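The potter behind Hellow doesn't want to be named. She has her reasons, most of them to do with a former landlord, and she'd prefer that people rang the studio number and asked for "the potter", which in a town the size of Platier gets you the right person anyway.

She digs her own clay. The seam is in a creek bank on the Hustau side of the ridge, and she has permission from the farmer to take as much as she can carry up the slope, an arrangement she describes as "generous until you've met the slope". It comes out the colour of gravy and full of roots.

"People love the idea of wild clay," she says. "Then they ask if I can do it in white."
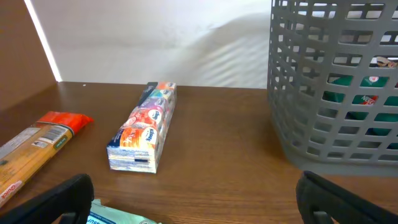

*Photo: Hellow studio*

She can't do it in white. Fired low, the Hustau clay goes a dull orange; pushed higher, it turns a brown she is fond of and customers call "earthy" in a tone she has learnt to recognise. Pushed higher again, it slumps. She found that limit with her first full kiln, 494 bowls' worth of optimism, some of which now line the path to the outdoor toilet.

The kiln itself is a second-hand gas one, bought from Spanos, the old tile works on the highway, when it closed. It arrived on a truck with two burners working and a family of possums in the flue. The possums were relocated to a tree, from which they returned.

I ask whether she was trained. She was, sort of. There was a night course at the Platier hall, where everyone made an ashtray regardless of whether they smoked, and then a long stretch of reading other potters' glaze notes. "They're like old recipes," she says. "They tell you to add ash until it looks right. Looks right to who?"

Her own glaze is ash from the wood heater, washed and sieved, mixed with feldspar and a bit of the same clay. It breaks green where it pools and runs thin on the rims. She likes it best on the big jars. The jars don't sell. What sells is a squat little cup without a handle, which she designed in an afternoon to use up scraps and has been making ever since, with mounting resentment.

"I've had café people order 200 of them," she says. "I said yes because the roof was leaking. By the end I was dreaming in cups."
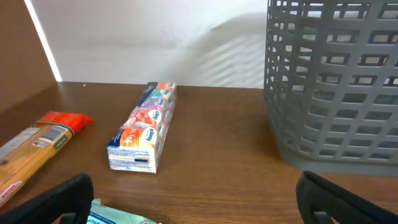 *On the table, with the grey basket to the right.*

Would she go back to bought clay? She considers it for a while, and drinks her tea, from a supermarket mug.

"Every winter," she says. "You can ring up and it comes in a bag. No roots. It does what it did last time." She looks across at the buckets of slip settling by the door. "But I've already paid for the boots."

The next firing is planned for September, once the creek drops and she can get down the bank again. There'll be jars in it. She's told the café there may also be cups.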